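Miko Goes to Work: What Two Robot Arms Changed at the Catterall Card Room

Student project report by Evie Haworth
Project supervisor: Gareth Treloar
Submitted 4/14/18

Why I picked this

I wanted to see automation somewhere small. Most of what we read in class was about car plants, and Catterall has 52 people on its payroll and one long room where cards get sorted, checked and packed for mail orders. They started using a two-armed setup called Miko in December, and I got to spend my project hours there, talking to the people who work next to it. I loved every minute (even the inventory days!).

How the job used to go

Kelly Parsons has been a sorter for nine years. Before Miko, she picked up each card, looked at both sides, and put it in a tray standing on edge. A normal shift was 300 cards, plus the paperwork. She told me the hard part was her wrists, and after that the boredom. "By two o'clock I'd be looking at a card and not seeing it," she said.

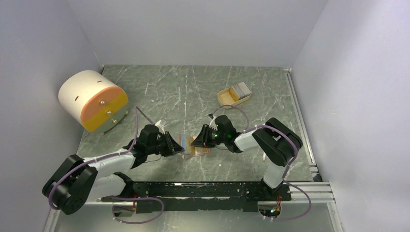 Her day is split differently now. She spends the morning setting up Miko's jobs and going through the cards it sets aside, and in the afternoon she answers customer questions, which used to pile up until Wayne Mellor stayed late to do them. Wayne is the shift lead and he was the biggest doubter. He still thinks the arms are slow, and he's right: on the shift I timed, Miko got through 155 cards. But those are cards Kelly didn't have to lift, and she had time left over to train a new hire.

What people worried about

Hours came up in every interview. Catterall promised in writing that no one's hours would be cut in the first year, and so far that has held. Two people asked what happens in year two, and I couldn't find an answer. I think that's the weakest part of the whole plan.

The other worry was skill. Sorters can feel a bent corner with a thumb, and they're proud of it. Kelly now writes down what she checks for so the settings can be adjusted, and I think that should count as a new job duty with new pay. Wayne agrees with me on this one!

What I'd do next

I'd like to go back after a full year and repeat the interviews with the same questions. I'd also ask the packers, who I mostly missed because their shift starts before my bus gets in.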